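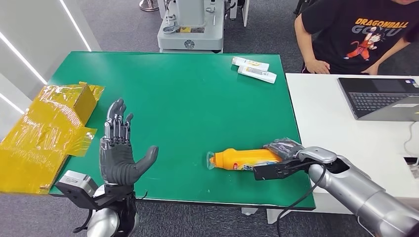
## Breltus Grasp Planner

Breltus is control software for cells with two arms and different end tools. One arm can carry a five-finger hand and the other a parallel gripper – the planner keeps one common model of the table for both.

- Checks up to 600 grasp poses for each object
- Handles bottles, tubes and small boxes
- Licence for 12 months, updates included

The gripper force must be set by the user before the first run. For a trial version, please write to Mareike Kohlhase.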